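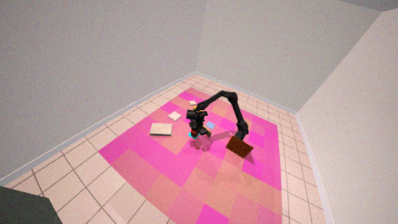 Is the Peltonen adjustable bench steady enough for a small home gym? For pressing and rows with moderate weight it is.

I've used mine since January, mostly with a pair of 20 kg dumbbells. Assembly took 30 minutes and both spanners come in the box. The back pad has 4 positions and the pin goes in cleanly, though the steepest setting rocks a little on my garage floor – a rubber mat fixed that.

The padding is firm and the vinyl wipes down easily. My old Wudon bench was softer but split at the seam after 2 years. The wheels on this one are small and don't like gravel.

I'd buy it again at the sale price. At full price, try the Gronelis first if your gym has one.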